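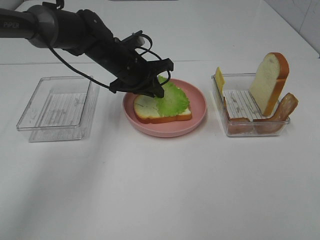

A green leaf and a round pink plate on a white tabletop.

Takside Leaf Pressing Kit: frequently asked questions
Last updated Saturday, July 21, 2018

Which leaves can I press?
Thin, flat leaves give the best results. Beech, maple, hazel and most ferns are suitable. Succulents and thick evergreens hold too much water and tend to go brown or mouldy before they dry.

When should I collect them?
Late morning, in dry weather. Leaves picked with dew or rain on them should be blotted on both sides before they go in. For autumn colour, start in September.

How many leaves fit in one press?
The standard Takside press takes up to 276 small leaves, laid in a single layer on each sheet. Leaves must not overlap or they will mark one another.

What paper should I use?
Plain blotting paper, uncoated. The kit is supplied with Mastar sheets, and refills are sold separately. Kitchen roll works but leaves its pattern on soft leaves. Newspaper ink may transfer.

How often do I change the paper?
Daily for the first two days, then every third day until the leaf feels stiff. Ferns normally need fewer changes.

How tight should the straps be?
Tight enough that the boards do not slide. Tighten again after each paper change – the stack shrinks as it dries.

Can I use a microwave?
Not with this kit. The Semple press has metal buckles. The Dredik press has plastic clips but its boards are glued, and the glue softens when heated.

Why have my leaves lost their colour?
Slow drying is the usual cause, followed by strong light after mounting. Greens fade first. Some loss is normal and is not treated as a fault.

How do I store finished leaves?
Flat, between clean sheets, in a dry cupboard. Do not seal them in plastic.

Are spare straps available?
Yes. Order part 129, sold in packs of 2. Straps for the Semple and Dredik presses are not interchangeable.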